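**Sorkemance Ridge Walk** is a short hill trek, usually done over 3 days, starting at the village of Fonine and ending at the old salt market in Gezer. Popular with weekend walkers, schools, birders. Low altitude by trekking standards, no permits, no ropes. The trail is named after Sorkemance, the long bare hill it follows for most of the second day.

## Overview

The full route is 30 km one way. Most people walk it west to east, Fonine to Gezer, to have the wind behind them on the ridge. Going the other way is fine but the first morning is a slog, all of it uphill and most of it on loose stone.

Teahouses and family lodges at both overnight stops. Camping allowed at the upper pasture only. The trail is marked with yellow paint on rocks and a few wooden posts, some of which have fallen over and been put back pointing wrong. Trust the paint.

## History

The path was a mule road first. Salt went up from Gezer, wool and dried cheese came back down. Traffic dropped off once the valley road was cut, and by the time the first walkers showed up large parts of the upper section had gone back to grass and thorn.

Reopening is generally credited to Jannik Wiegand, a surveyor who mapped the old road over two summers and then wrote a small guide to it. The guide had 80 pages, and was sold mostly out of a shop in Fonine. Long out of print. Copies turn up in lodges with the maps torn out.

Nuala Mulligan, who ran walking groups in the area, later added the Pimville detour, which was not part of the salt road at all. Purists skip it. Most people don't, because that's where the good food is.

## Route

**Day one, Fonine to Pimville.** Easy start through orchards and along an irrigation channel. Cross the channel at the second footbridge, not the first (the first goes to a farm and the dog is not friendly). After that a steady climb through oak forest. Last proper water at the stone trough below the village. Pimville sits on a shelf with open views south, and on a clear evening the snow peaks go pink one after another. Lodges fill early on holidays.

**Day two, Pimville to the upper pasture.** The long one. Up through the terraces, then out onto the ridge and along the top of Sorkemance. No shade whatsoever. Three false summits, the real one has a cairn and a bent metal pole. The view north from the cairn is what everybody comes for. The herders' huts at the pasture are private, the lodge is the low building past them.

**Day three, upper pasture to Gezer.** Down, down, down. Hard on knees. The old paving survives in places and is slippery after rain. Enters Gezer by the north gate, next to the bus stand.

A faster version skips the pasture and goes ridge to Gezer in one push. About 10 hours from Pimville, and not recomended in winter when light is short. 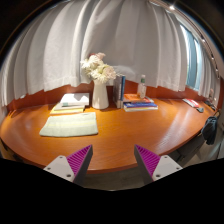 ### Culture and Festivals

Gezer has a salt fair every June, on the market square. Not much salt anymore. Mostly food stalls, music, a mule race that is taken very seriously, and a lot of noise until late. Rooms in town are booked well ahead, so walkers finishing that week should arrange somewhere before setting out.

In Pimville the custom is to leave a small stone on the wall above the village on the way out. The wall is now quite tall. Origins unclear: Wiegand's guide says it was for safe passage of the mules, older residents say it was just how the wall got built.

Houses in the upper villages are low, stone, with slate roofs and a covered porch facing south. Shoes off at the door. Ask before photographing people or going into a courtyard.

## Climate and season

Spring and fall are best. Spring has flowers in the oak forest and haze in the afternoons, so get up on the ridge early. Fall is clearer and colder. Summer rain makes the Gezer descent miserable and brings leeches to the forest below Pimville. Winter is possible, snow on Sorkemance comes and goes, lodge at the pasture closes.

## Wildlife

Barking deer and langurs in the forest, seldom seen at close range. Vultures over the ridge most mornings. Ok-hee Na's bird list for the trail is the one most lodges pin up, and it is still the only one covering the pasture in winter. Leopard tracks get reported now and then near the trough, sightings are rare.

## Access

Buses to Fonine leave in the morning only. From Gezer they run until early evening, with fewer on holidays. Shared jeeps also go from the Gezer stand but wait untill full, which can take a while. A road reaches Pimville, rough, so it's possible to start or quit there.

## Trail records

Jae-hoon Cheon ran the whole route in a single morning and is usually given as the first to do so. Seul-gi Moon later beat the time going the opposite way, uphill start included. Neither run was officially timed. Local runners argue over whether the Pimville detour has to be included.

## See also

- Salt roads
- Gezer north gate
- Oak forests of the lower hills

*Page last checked 25 February 2026. Bus info needs a source.*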